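Bodas de serie: por fin he visto el final de Kneževič

Vale, lo confieso: llevo toda la tarde con el móvil en la mano y la cena sin hacer. Los que me leéis desde hace tiempo ya sabéis cómo me pongo con Kneževič, así que imaginaos lo que ha sido enterarme, a las siete y pico y en la cola de la frutería, de que Fatos Obradović se ha casado. ¡Casado! Y sin exclusiva, sin alfombra y sin un solo comunicado hasta que todo estuvo hecho. Casi se me caen las mandarinas.

Para quien llegue nuevo al blog, pongo un poco de orden. Fatos Obradović es el actor que hizo de hermano mayor en Kneževič, la serie de la familia de panaderos que se pelea por la herencia del abuelo. Cuatro temporadas, y yo me las he visto enteras más veces de las que pienso escribir aquí. Después hizo aquella película del faro, que a mí me gustó y a mi hermana le pareció un somnífero (seguimos sin hablar del tema en las comidas), y luego desapareció bastante del mapa. Se decía que estaba cansado, que si se había ido a vivir al campo, que si estaba escribiendo un guion.

Pues resulta que vivía en Furkum, un pueblo con puerto pequeño y muchas cuestas, y que allí conoció a su ahora mujer, que restaura muebles y que no tiene nada que ver con el cine. De ella no voy a poner el nombre porque ha pedido que la dejen tranquila y me parece estupendo. Lo que sí han contado los dos, en una nota cortísima, es que se casaron en noviembre, por la mañana temprano, y que después invitaron a todo el mundo a sopa y a bailar.

¡A sopa! En una boda. Me parece lo mejor que he leído en meses.

Y ahora el regalo, que es de lo que quería hablar desde el principio y ya veis por dónde voy. La noche antes, Fatos le dio a ella una caja con 365 tarjetas escritas a mano, una por cada día del primer año que pasaron juntos. En cada una contaba una cosa de ese día: lo que habían comido, una discusión por las llaves, una canción que sonaba en el autobús. Por lo visto llevaba apuntándolo todo en libretas sin decirle nada. Yo, que no soy capaz de mantener una agenda más allá de enero, me quedo sin palabras (bueno, ya veis que no).
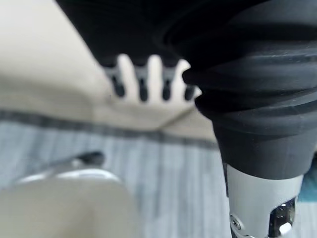 Tiempo de lectura: 4 min

Ella, por su parte, le regaló un reloj. Os estaréis imaginando una cosa brillante y carísima, de las que salen en las revistas con el precio en letras más grandes que el nombre del famoso. Pues es un Horar de segunda mano, con la correa cambiada, que encontró en un mercadillo y que le costó 259 euros. Lo sé porque lo contó él mismo, encantado de la vida, en la entrevista que le hicieron en la radio al volver del viaje. Dijo que se atrasa un poco y que no piensa arreglarlo. ¡Me encanta este hombre!

A mí siempre me han chiflado los regalos de las parejas famosas, y no me da ninguna vergüenza. De pequeña recortaba las páginas de bodas de las revistas de mi tía y las pegaba en un cuaderno de anillas, con mis comentarios al margen («este vestido pica», «ella no quiere casarse, se le ve en la cara»). El cuaderno sigue en casa de mis padres y cada Navidad lo saca alguien para reírse de mí. Pero fijaos en que las joyas las he olvidado casi todas, y en cambio me acuerdo perfectamente de un cantante que le regaló a su novia un burro.

El viaje de novios también tiene lo suyo. Se fueron a Jurkumwood, a una cabaña sin cobertura, y él ha contado que llovió todos los días menos el último. Jugaron a las cartas, leyeron, quemaron una tortilla. Una vecina de la zona los reconoció en la tienda y le pidió a él que repitiera la frase del horno del último capítulo (los fans sabéis cuál), y la dijo allí mismo, con el pan debajo del brazo. Daría lo que fuera por haber estado detrás en esa cola.

Lo que no me ha gustado tanto es el revuelo de después. Una revista ofreció 3.000 euros a quien tuviera fotos del baile y, que yo sepa, ningún invitado ha picado. Olé por los invitados. La única imagen que ha salido es la que publicaron ellos, de espaldas y con paraguas, y a mí me basta y me sobra. La tengo de fondo de pantalla, no digo más.

Queda la gran pregunta: ¿va a volver a actuar? En la radio le insistieron bastante y él se fue por las ramas, aunque soltó que había hablado por teléfono con la directora de Kneževič «de varias cosas». ¡De varias cosas! Mi grupo de amigas lleva desde entonces analizando esa frase como si fuera un tratado internacional. Hay quien dice que es una película para cerrar la historia de la panadería y hay quien dice que solo la llamó para agradecerle el regalo de boda. Yo voto por la película, claro, y si me equivoco ya me lo restregaréis en los comentarios.

Mientras tanto, esta noche empiezo otra vez la primera temporada. He comprado mandarinas (las mismas, al final no se cayó ninguna) y voy a hacer sopa en su honor. Contadme cuál es el regalo más bonito que recordáis de una pareja famosa, o de la vuestra si os apetece, que luego os leo con el café.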